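The Kitchen Island Has Had a Good Run. Does It Deserve One?

By Abrehet Zeleke

Américo Lobo has been putting kitchens into other people's houses for most of his working life, and he can tell you the exact moment a client stops listening. It comes when he says the word "aisle."

"They have a picture saved on their phone," he told me. "There's an island in the picture. I say the room is too narrow, the aisle will be bad. They look at me like I've insulted the baby."

He usually builds it anyway. He has a business to run, and the customer down the street will go to Hesto, the showroom chain out by the highway, where a salesperson with a tape measure will find that yes, an island fits. An island always fits at Hesto. I went there twice while working on this piece, once with the real measurements of my own kitchen and once with measurements I had shrunk by a good stride in each direction. I got an island both times. The second one was called a "compact social hub" and cost more.

I should say where I stand. I don't have an island. I have cooked in houses that do, and I have spent a fair part of those evenings walking around one with a pot of boiling water. So I'm not neutral. But I did go looking for somebody who could explain to me, in plain terms, what the thing is for, and I came back with a lot of answers that didn't agree with each other.

The showroom answer is that it's for gathering. You'll be chopping, the kids will be on the stools doing homework, a friend will be leaning there with a glass of wine. It's a nice thought. It also describes a table. People have been gathering at tables for a long time, and a table has the advantage that you can sit on all sides of it and see each other's faces. At an island you sit in a row, like people waiting for a bus, with your knees against a cabinet.

The real estate answer is resale. I heard this one more than any other, always in the same flat tone, as if it were the weather. Buyers want it. When I asked one agent at Siddiqui, which sells a lot of the newer houses on my side of town, how she knew, she said that all the listings had them. Well, sure. If every house has one, every house that sells will have one, and so will every house that sits on the market until December and then gets marked down.

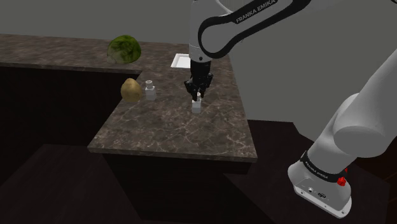
Then there's the stone. An island is, before anything else, a very large slab held up at waist height so that everyone can look at it, and the slab is where the money goes. Lobo says clients will argue with him over the price of hinges and then agree to 2000 dollars extra for a darker stone without sitting down. Dark is what people want now. A few years ago it was white with gray veins, and before that it was the speckled brown stuff that everybody is currently paying to have carried out to a dumpster. I asked him what happens to the old slabs. He said mostly they get broken up, because they were cut for one particular kitchen and won't go in any other.

Marble in particular gets sold with a good deal of fog around it. It stains. Lemon juice will dull it, and so will vinegar and tomato and the wine that the leaning friend is supposed to be holding. The salespeople know this and have come up with the word "patina." I read the care booklet from Savider, whose sealers are stacked by the register at Hesto, and it asks you to wipe up acidic spills at once, use boards under everything and reseal on a schedule. That's a lot of nursing for a work surface. My mother's counter was laminate and you could have butchered a goat on it.

What about storage? This is the argument I was ready to accept, and I still half accept it. If you knock out a wall to open up the room, you lose the cabinets that hung on that wall, and the island gives some of them back. But notice that you are being sold the fix for a problem you paid to create. And it gives them back low down, so the platter you use on holidays is now behind the mixer, and you're on the floor with a flashlight.

I wanted to hear from someone who'd gone the other way, and Lobo put me in touch with a couple in Skukard, an old mill neighborhood of narrow brick houses, who had theirs taken out. It was 51 inches long and left them an aisle so tight that the dishwasher couldn't be opened while anyone was at the stove. They lived with it for six years. In its place they have a secondhand oak table that cost them 100 dollars, and it wobbles, and one of them hates it. So there's that. He misses having somewhere to drop the mail and the groceries. She pointed out that he now drops them on the table.

I'll grant the island this much. In a big room, with real space on every side and a sink or a stove kept off it, it's a decent place to roll out dough. Lobo has built some he's proud of. I asked how many, out of all of them, he would have put in if the house were his own. He thought about it for a while, then asked whether his current clients were likely to read this.

His own kitchen, for the record, is a galley with 2 counters. He says he can reach everything.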